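4.2 Retention of practical skill after a break in practice

The second part of the study asked how well trainees keep a hand skill when they are away from it. Earlier work in this field has mostly measured performance at the end of a course. Far less is known about what remains after a period of leave, a rotation to another ward or a term given over to written examinations. The question matters to hospitals because rotas are commonly drawn up as if a skill, once signed off, stays at the same level until the next review.

Trainees were recruited from the teaching hospitals at Bogale and Stornura. A total of 114 took part, and all had completed the same basic course in wound closure before entering the study. They were placed in two groups by drawn lot. The first group practised in short sessions spread over 7 weeks. The second group had the same total time at the bench, but took it in a single block in May. Neither group was told which pattern of practice was expected to give the better result.

Each trainee was tested before practice, on the last day of practice, and again after a break of five months in which no bench work was allowed. Tests were marked on a scale covering the placing of the stitch, the evenness of tension, the handling of the thread and the time taken. Two markers scored every attempt separately, without knowledge of the trainee's group or the stage of the test. Where the two marks differed by more than one point, a third marker was called upon and the middle score was used. Across all stages, 3491 single stitches were marked in this way.

The two groups did not differ at the first test. On the last day of practice the block group scored slightly higher, mainly on time taken. After the break the order was reversed. Trainees who had practised in spread sessions kept most of what they had gained, while those in the block group fell back, in several cases close to their starting level. The loss was greatest in thread handling and least in the placing of the stitch. This agrees with the view, set out in Section 2, that skills which depend on fine adjustment between the two hands fade sooner than those which depend on knowing where to aim.

Self-rating followed a different course. Members of the block group rated themselves highly on the last day and gave themselves nearly the same rating after the break, before they were tested. Their confidence therefore did not fall with their scores. In the spread group the two measures stayed closer together. We consider this the finding of most practical weight, as a trainee who does not notice a loss of skill is unlikely to ask for further practice.

Some limits should be noted. The break was fixed by the academic year and could not be varied. Trainees may also have gained from watching operations during that time, although they were asked to record any such attendance in the Trisura logbook. Figure 5 shows suturing instruments at a pad or specimen of pale tissue. 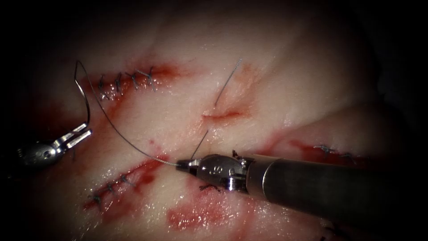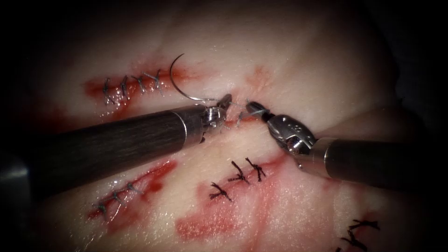
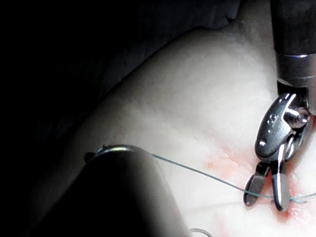 Figure 5. Suturing instruments and pale tissue.

In written remarks on an earlier draft, Nazmiye Toprak questioned whether the fall in the block group should be called a loss of skill at all. She suggested that part of it may be the ordinary slowness of a first attempt after a long absence, and that a short warm-up before the final test might have narrowed the gap. She also asked that the scores for thread handling be reported separately for each hospital, as the basic course at Stornura gives more hours to that part of the work. The separate scores are set out in the appendix. The point about a warm-up cannot be settled with the present data and is taken up in Section 5.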